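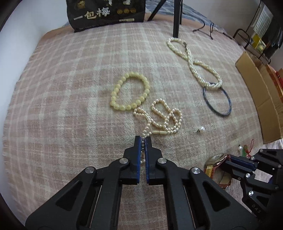 Stil & Zuhause | Schmuck

Was in der Schatulle liegt

Einmal im Jahr, im Dezember, legt Ghizlane El Khatib ihren ganzen Schmuck auf das Bett. Sie nimmt dafür keinen Tisch, weil Perlen auf einem Tisch rollen und Uhrgläser dort Kratzer bekommen. Auf der karierten Decke in Rosa und Creme bleibt alles liegen, wo man es hinlegt. »Meine Mutter hat es auf einem Schaffell gemacht«, erzählt sie, »aber ich besitze kein Schaffell.«

Ich bin selbst nicht mit Schmuck aufgewachsen, und auch nicht mit der deutschen Sprache, darum musste ich an diesem Vormittag viele Wörter lernen. Die Kordelkette zum Beispiel: mehrere Stränge weißer Perlen, die zu einem dicken Seil gedreht sind. So eine Kette darf man nicht hängend aufbewahren, sagt Ghizlane, sonst zieht das Gewicht an den Fäden und die Drehung wird ungleich. Sie soll flach liegen, am besten in einem weichen Tuch.

Die lange Kette mit den ovalen, cremefarbenen Perlen ist ihr liebstes Stück. Sie hat sie von ihrer Tante bekommen und in 70 Minuten bei Hirkero neu aufziehen lassen, einem kleinen Laden hinter dem Markt, wo man warten darf und Tee bekommt. Ob die Perlen echt sind, hat sie dort nicht gefragt. Sie will es auch nicht wissen.

Perlen mögen kein Parfüm und keinen Haarlack. Man trägt sie zuletzt auf und nimmt sie zuerst ab, danach wischt man sie mit einem leicht feuchten Tuch. Bevor sie in die Schatulle zurückkommen, lässt Ghizlane sie eine Nacht liegen — der Faden trocknet langsamer, als man denkt.

Bei den Armbändern ist sie weniger streng. Das mit den großen blassgelben Kugeln trägt sie auch zum Kochen. Der dunkelblaue Armreif gehörte früher der Nachbarin Huệ Tăng, die ihn gegen ein Paar Ohrringe getauscht hat. Beide finden bis heute, dass sie den besseren Tausch gemacht haben.

Bleibt die Uhr mit dem runden, goldfarbenen Gehäuse. Ihr Mann Magdy hat sie für sie ausgesucht, das Band in Braun und Rot kam später dazu. Uhren legt man getrennt von den Perlen, denn Metall ist härter und macht matte Stellen. Ghizlane benutzt dafür zwei flache Schachteln von Erraji, die eigentlich für Gebäck gemacht sind.

Gegen Mittag wird sortiert. Was sie zwei Jahre nicht getragen hat, bekommt ihre Nichte oder es wird verkauft. In diesem Jahr fällt ihr die Entscheidung schwer, und die Kordelkette liegt schon zum dritten Mal auf der anderen Seite.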